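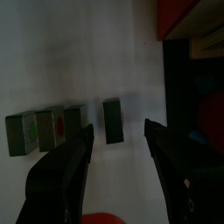 Dark gray blocks with red and green dots, from the Tallby tabletop play range.

Brarnstead, May – Toy maker Warkance has opened orders for Tallby, a tabletop play range for preschools, libraries and family centers. The range covers pretend cooking, sorting and putting away, and all of it is meant to be used on an ordinary table.

Tallby is sold as a mixed set. It includes cutting boards, a toy knife, play food, cups, dark blocks marked with colored dots, and a small wooden box with a drawer. Pieces can also be ordered one at a time, so a center that loses a cup does not have to buy the whole set again.

"Teachers told us they had plenty of toys and not enough things for children to do with them at one table," said Unnur Bach, head of product at Warkance. "A child can set out a board, get the food ready, and then clear the table for the next child."

The box was the last part of the range to be settled. Earlier versions had a hinged lid. The final one has a slot in the top and a drawer with a round knob –
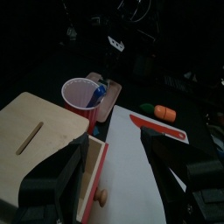
a change that came out of trials at 12 preschools in the Brarnstead area. Children there liked to pull the drawer open and shut, and staff asked for a knob that small hands could hold.

"The drawer gets used for everything," said Puspita Tuhumury, who ran the trials. "Some children keep the carrot in it. Others fill it with whatever is left on the table at pickup time."

The first production run is 2,010 sets, and 929 of those have already been reserved by school districts and library systems. Grewal, which handles distribution for Warkance, will ship the first orders in August. Centers ordering 100 sets or more will receive a printed activity guide for each room, written by early childhood teacher Valentin Gautier. The guide covers sorting by dot color, setting out a meal and cleaning up afterward.

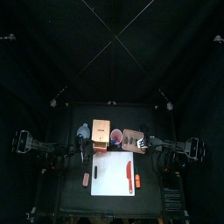
Ordering and contact

Orders are placed through Grewal's education desk. Single replacement pieces will be available from September. Press questions and requests for review sets go to Heiðrún Hedegaard, Warkance press office, Brarnstead.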